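Comunidade Sarkanine > Robótica > Manipulação e aprendizagem

Aprendizagem por imitação: 200 demonstrações e o encaixe vertical continua a falhar. Mais dados ou outra coisa?

Publicado por tmarreiros

Boa tarde. Estou a tentar reproduzir o resultado do relatório Gatmont numa tarefa de arrumar pratos num escorredor. O método, para quem não leu: treina-se uma política por imitação a partir de demonstrações teleoperadas, mas em vez de tratar a demonstração inteira como uma sequência uniforme, dá-se mais peso no treino aos instantes próximos do contacto. O relatório diz que isto melhora bastante os encaixes sem mudar a arquitetura da rede.

Recolhi 200 demonstrações, todas feitas por mim. A política aproxima-se bem, agarra o prato pelo rebordo, levanta e roda para a vertical. O problema é o fim. Desce ao lado da ranhura, ou desce no sítio certo mas com o prato inclinado, e o rebordo inferior bate no divisor. Em 18 ensaios, só 5 acabaram com o prato encaixado.

Já experimentei treinar mais tempo e a perda de validação continua a descer, mas no robô não noto diferença. A câmara do pulso e a câmara fixa estão as duas a entrar na rede. Prevejo ações em blocos, com o tamanho por omissão do código.

Vale a pena recolher mais demonstrações ou estou a fazer alguma coisa mal?

Lutz Fuchs

A perda de validação não serve para decidir isto. Ela é uma média sobre todos os passos, e a maior parte dos passos é transporte em espaço livre. Pode descer à custa de uma trajetória mais bonita no ar e o encaixe ficar exatamente igual. Separa a perda por fases e olha só para a janela antes do contacto.

Quanto ao método, há três pontos que o relatório trata de passagem e que a mim me custaram tempo.

O primeiro é como se marca o instante de contacto. No código publicado usa-se a abertura da garra, ou seja, o peso sobe quando a garra fecha e quando abre. Para agarrar funciona. Para encaixar chega tarde: quando a garra abre, o prato já está apoiado na ranhura, e a parte difícil ficou para trás. Eu passei a marcar o contacto pelo momento em que a velocidade vertical do pulso cai durante a descida, e a dar peso aos passos anteriores a esse momento. Foi a alteração com mais efeito.

O segundo é a posição do prato dentro da garra. Se nas tuas demonstrações agarras sempre no mesmo ponto do rebordo, a rede aprende a posição do pulso e ignora o prato. Depois, na execução, o prato fica ligeiramente rodado entre os dedos, o pulso vai para o lugar certo e o prato não. Varia a pega de propósito e, nas demonstrações em que ficou torta, corrige antes de descer. Essas correções têm de estar nos dados.

O terceiro é o tamanho do bloco de ações. Com blocos longos a descida é executada quase às cegas. Experimenta executar só a primeira parte de cada bloco e voltar a prever.

Comecei também com 200 e fui até 290. As que acrescentei foram quase todas só da parte final: prato já na garra, posição inicial deslocada em relação à ranhura, e uma correção antes de baixar. São mais rápidas de gravar do que a tarefa completa. Não fiz a experiência de controlo com o mesmo número de demonstrações completas, portanto não posso dizer que parte da melhoria vem da quantidade e que parte vem do tipo de dados.

Com pratos muito rasos continuo a ter falhas. Vistos de lado são quase uma linha, e suspeito que a resolução de entrada seja pouca, mas não testei isso a sério.

Respondendo à pergunta: mais dados sim, mas não iguais aos que já tens. E muda a marcação do contacto primeiro, que não custa nada.

purkari_lab

Compra um sensor de força e resolve-se.

tmarreiros

Sensor de força não está no orçamento, e o objetivo é comparar com o Gatmont, que usa só imagem e posição das juntas.

Lutz, fui ver e é isso mesmo: estava a usar a abertura da garra. E as minhas pegas são todas praticamente iguais, habituei-me a fazer assim. Vou gravar demonstrações parciais e digo alguma coisa.

Ehlers

Concordo com a resposta do Lutz em quase tudo. Duas notas.

Cuidado com as demonstrações parciais misturadas com as completas. Se a rede recebe histórico de observações, as parciais começam com um histórico que nunca aparece na execução normal. No meu caso resolvi repetindo a primeira observação para preencher a janela e deitando fora os primeiros passos de cada parcial.

A outra é sobre a avaliação. Dezoito ensaios é pouco para distinguir duas variantes próximas. Fixa as posições iniciais numa lista, usa a mesma lista para todas as políticas e regista o tipo de falha: ao lado da ranhura, inclinado, largado cedo. Só com a taxa de sucesso não se percebe o que a nova ponderação mudou. E se mexeres no escorredor entre sessões, marca a posição dele na mesa, que um pequeno desvio chega para estragar a comparação.

Deixo também a montagem em que trabalho, durante um encaixe com o prato verde.

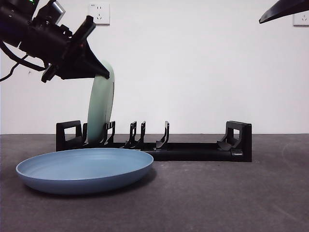

Purkari, abril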